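A Day Out at Durnville

The Watkins works at Durnville opens its gates to the public once a year, and for eleven months I had been telling people I would go. My brother-in-law called this "a visit to a factory that makes lids". It is a factory that makes lids, and also closures, caps, plugs and a sort of hinged thing for talcum powder. I took a packed lunch.

You get there by a bus that goes everywhere else first. The gate had a gazebo, and under the gazebo Iestyn Humphreys was handing out hairnets with the solemnity of a man awarding degrees. Beards got a net as well. I have a beard. There is a photograph of me in both nets and I have asked my wife to lose it.

We went round in batches. Our guide was Siwan Ruddock, who has been in the tool room since the days when the moulds were cut by hand and who plainly thought things had been going downhill ever since. She walked fast and talked over her shoulder, so those of us at the back heard the tour in the form of isolated nouns. Polypropylene. Flash. Sprue. Something about Belgium.

The moulding hall is the main event. It is very warm and smells like a new shower curtain. Each press shuts, hisses, thinks about it, opens, and drops a litter of caps down a chute. I could have watched for an hour and at one point was asked to stop. The biggest press is called the Tondine, after the old street it used to back on to, and it weighs as much as a good many elephants; a child asked which kind and Siwan said she would find out. It does flip-tops. It did 1,481 of them while we ate our biscuits, according to a counter on the wall which a man kept tapping.

After that came the part I had really come for, the sample room, where they keep packaging from all over the place so that the designers can see what everybody else is up to. It is two rows of shelves and a sink. Idris Price runs it. He is a quiet man until you mention child-resistant caps, when he becomes a loud one. He has opinions about ketchup. He believes the stand-up tube, the sort that sits on its cap, was the last great advance in bathroom life, and that the screw cap should have been retired with the steam train.
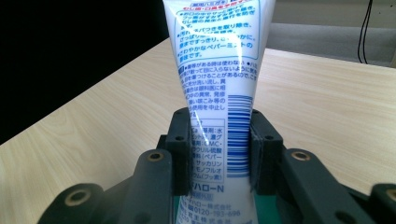
What bothers Idris most is how much has to be got on to the back of things. Years ago, he said, you had a name and a price and possibly a picture of a woman looking pleased. These days everything needs its promises, its warnings and a paragraph in case you eat it, and the lid has to be designed round the lot. I asked whether anyone reads any of it. He looked at me as though I had asked a vicar whether anyone listens.

Next door was the drop test. They fill a bottle with coloured water, put it on a little shelf, and the shelf goes away. A lady from our batch was allowed to press the button and went quite pink. The bottle survived. The next one did not, and we were moved along to Quality, where a young man called Tudur Meredith twists caps with a machine to see how hard you have to twist them. He let us try to beat it. I came last, behind somebody's grandmother, and I should like it known that my hands were greasy from a sausage roll.

Lunch was in the canteen, which I had been warned about and which was perfectly nice. I ate my sandwiches and then had the pie as well. On the wall there is a framed jam-jar lid from the very first order, and under it a typed card explaining that it isn't the very first one, that one having been lost, but is from the same week.

The afternoon talk was by Verena Zaugg of Civari, who make the liners that go inside the lids. I had not known there were liners. She showed slides of liners for forty minutes and I now know there are 127 in their catalogue, and that the one in your coffee jar is a compromise. Her projector broke down before oils and fats. A few people clapped, I think in sympathy.

You come out through a shop. It is a table. For 200 pence (they had written it like that) you could fill a paper bag with misshapes, and I did, and I am now the owner of a great many caps that fit nothing. The bus back was the number 709, which goes everywhere else afterwards.

They are doing a smaller one in November, tool room only, ring the gate for a place. Wear flat shoes and shave.

Sep 11, 2006

Comments

lidless_in_leeds: The counter in the moulding hall has been stuck since I worked there. He taps it to make it go round.

Maureen T: I was the lady who pressed the button! Went straight home and dropped a bottle of squash off the landing to show my husband, not as good.

P. Garrod: Do you know if they still do the talc hinge in cream? Have tried ringing.

Maureen T: Also it was a cheese pasty you had, I was behind you in the queue.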